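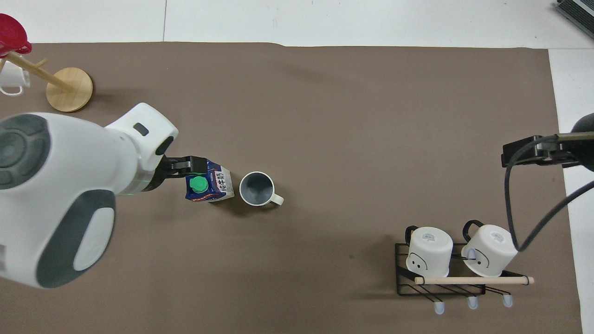 Divness open day: mugs and milk

README for the demonstration recordings

Welcome! This folder holds the recordings from our Saturday open day, when we let visitors watch the two-arm table at work and ask us anything they liked. Most of our data gets made with the door shut, so it was a real treat to do it with an audience (some of whom stayed far longer than the tour allowed for).

Contents

episodes/ one folder per run, 70 in all
notes/ operator remarks, plain text
visitors/ questions people wrote down for us, typed up by Yi-chun Yip
splits.csv 31 runs are marked "talk", meaning someone was explaining the task out loud while it ran

The task

Everything happens on one table covered in brown paper. The props are white mugs, a milk carton, a black wire mug rack and a wooden mug tree. In each run the operator is asked to bring a mug and the carton together in the middle of the paper, go through the motion of pouring, and put both down again. No milk is poured at any point. Balakrishnan Salian ran the morning runs and Yi-chun took over after lunch, and you can tell them apart once you've watched a few: Balakrishnan likes to settle the mug first, Yi-chun gets both arms moving at once.

Mugs may be picked up by the rim, with one finger of the gripper inside or both. We left this to the operator and didn't label it, though it would make a lovely little side project for someone. 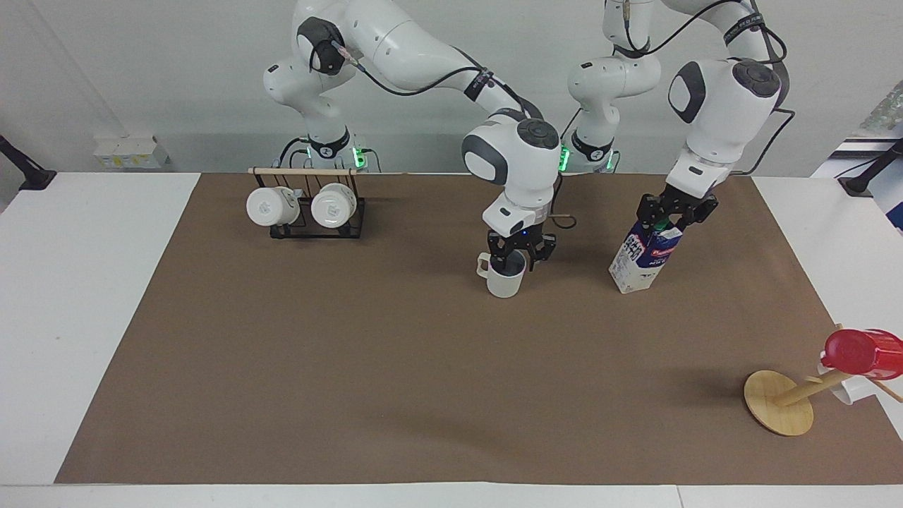
The best question of the day came from a girl who wanted to know how the left arm knows what the right arm is doing. During these runs it doesn't: one person is steering both. That led to a long and very happy argument by the door about whether you could learn the timing from the recordings alone, and we'd love to hear from anyone who tries.

Left and right are always the robot's own left and right, in file names and in the notes. From the front they look swapped.

Using the files

Start with loader.py, which opens a single run and plays it back at normal speed. The Zidance format is the default. If you still use the older Lau reader, set legacy to 2 and expect the gripper values to come out on a scale of 0 to 1,000.

Known problems

The "talk" runs are slower, with long pauses where the operator stopped to answer somebody. Please don't trim these in the main copy.
A few notes files are empty.
Sound was not kept.

Corrections and odd findings are very welcome; send them to Yi-chun. The next open day is planned for November, and we're hoping to try it with cups and saucers.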